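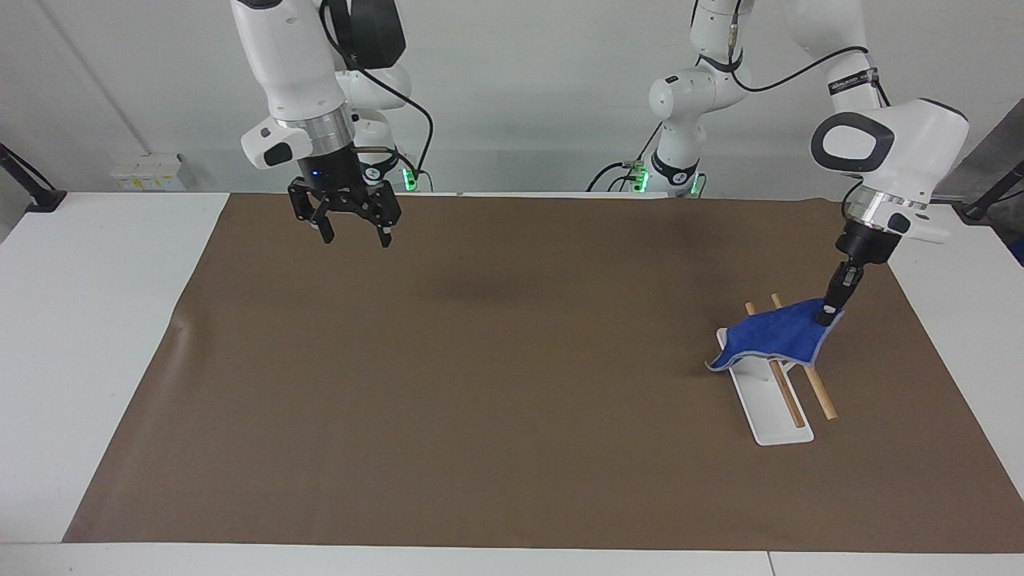 Zwei Roboterarme, ein blaues Tuch und zwei Holzstäbe

Ein Stück Stoff hat keine feste Form. Für Roboter ist das schwierig, denn das Tuch hängt nach jedem Anheben anders. In der Werkstatt Brendow bauen Rasa Avotiņš und Ibsa Wako deshalb kleine Übungsplätze für Greifer. Am Ende eines Arms sitzen zwei Finger, die sich öffnen und schließen. Ein Tuch fassen sie am besten an der Ecke. 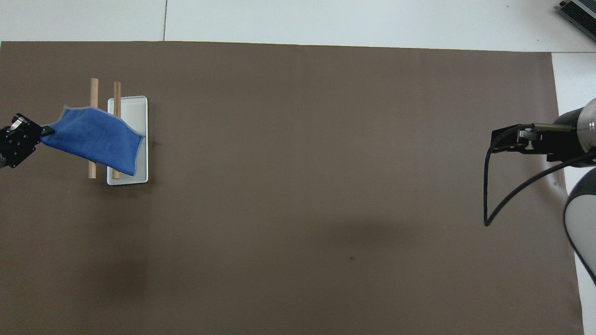
Woher weiß der Greifer, wie fest er drücken soll?
Das steht im Programm. Manche Greifer messen auch selbst, wie stark ihre Finger drücken.

Seite drucken | Per E-Mail senden

Auch interessant:
Was ist ein Gelenk?
Wie ein Motor sich dreht
Kabel richtig verlegen

Kontakt | © Werkstatt Brendow | Nach oben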